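A morning at Verken: notes from a lab visit on robot control software
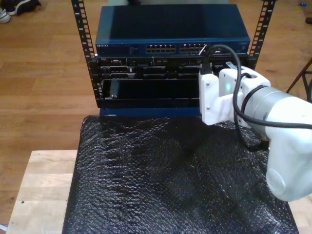
One of the arms at the rack bench, gripper in front of the server unit.

I was at Verken on Wed 3 January with Brijesh Grewal, who looks after remote sites at Dromar. Dromar has equipment in 52 small rooms spread over the county, most of them a cupboard with a rack in it, and a fair part of Brijesh's week goes to driving out to swap a part or reseat a cable. Verken writes software that lets an arm do some of that work. We had read their papers and wanted to see how it ran. What follows is mostly from my notebook, in the order we saw things.

Verken has the upper floor of a former print shop in Skolorville. Parking is at the back and the door at the front is not the one you want. Estela Iturra met us and took us straight through to the bench room. She runs the planning side. Lautaro Insaurralde does perception and Shahnaz Fakir does the tooling, meaning logging, replay, and the screens the operator looks at. Vicente Jara, who wrote most of the low-level control, joined us after coffee.

The rack bench

The first bench has a small open-frame rack on a table covered with black bubble wrap. There is a Netgear switch at the top, a server unit under it and a slide-out drawer below that. The arm is white with a white 3D-printed gripper. Estela said the open frame was picked for the first round of work because the camera can see the rails. A closed cabinet is a later job.

The task they showed us was the drawer: find it, approach, get hold of the front edge, pull it out to a set distance, let go, back off. The software splits this into stages and each stage has a check before the next one starts. If a check fails the arm retreats along the path it came in on. Vicente was firm about that last part. Early on they let the planner work out a fresh way back, and it found routes that were legal on paper and passed much too close to the cables. Now the way out is the way in, reversed, until the gripper is 40 centimeters from the rack. After that the planner can do what it likes.

Perception

Lautaro's part was the one Brijesh had most questions about. The system starts with a model of the rack frame and fits it to what the camera sees, using the rows of holes in the rails. Once it has the rails it knows where every mounting position ought to be, and it looks for equipment only there. This is faster than searching the whole view, and it stops the software from deciding that a shadow on the table is a drawer.

Glossy surfaces are a problem. A shiny top panel throws reflections that move when the camera moves, and the depth readings on it are poor. The bubble wrap is worse, with little glints all over it. Lautaro's answer is to throw out depth points that do not hold still from one view to the next. It leaves holes in the map, and the planner treats a hole as solid. That costs some reach, but he would take a refused move over a bump.

Cables are handled as fat tubes. The software makes no attempt to work out how a cable will bend. It draws a margin around whatever it has found and keeps out. Brijesh asked what happens in a room where the cables hang across the front of everything, as they do at half of our sites. Estela said the planner would report no path and stop, and that this would happen a lot. I thought it was a fair reply. We will have to tidy some racks before any of this is worth a trial.

Control

Pulling a drawer is a job where position control alone gets you into trouble. If the arm's idea of the slide direction is off by a little, the drawer binds. Vicente's controller is stiff along the pull and soft in the other two directions, so the gripper can drift sideways and follow the rails of the drawer. There is a limit on the pulling force, and when it is hit the arm holds for 8 seconds, logs the event and asks the operator. It does not try harder by itself.

He showed us the force traces on a screen. A good pull has a small bump at the start and then runs flat. A bad one climbs like a staircase. They have 400 recorded pulls on file and Shahnaz's replay tool can put any of them next to any other, lined up by stage instead of by clock time. That sounds minor. Our own people spend hours scrolling through logs to find where two runs parted ways, so I would buy that tool without the arm.

The operator's screen

Shahnaz let Brijesh sit in the chair. The screen shows the camera view, the fitted rack model drawn over it, and the next stage in a line of plain text. You approve the stage or you do not. There is a way to nudge the grasp point with the arrow keys, and the planner checks the nudge before it accepts it.

Brijesh had two complaints. The approve and stop buttons are the same size, and the text line drops off the screen when the window is made small. Shahnaz wrote both down. She also said the approval step can be switched off for stages that have been reliable at a given site, one stage at a time, and the setting goes back to manual whenever the rack model changes.

What they do not have yet

Plugging and unplugging cables is not ready. They have a planner for it in simulation, under the name Ledesma, and Estela would not show it on hardware. The release tab on a network plug is a small target and the gripper fingers are blocky. She expects new fingers before May.

There is also no good answer for racks the software has no model of. Somebody has to measure the thing and enter it. Shahnaz is working on a form for that, and we offered to send drawings of our three most common types.

Brijesh is putting together a list of sites where the racks are open at the front and the cabling is decent. It is a short list so far. I have asked Verken for a log format description so we can find out whether the replay tool will read our files.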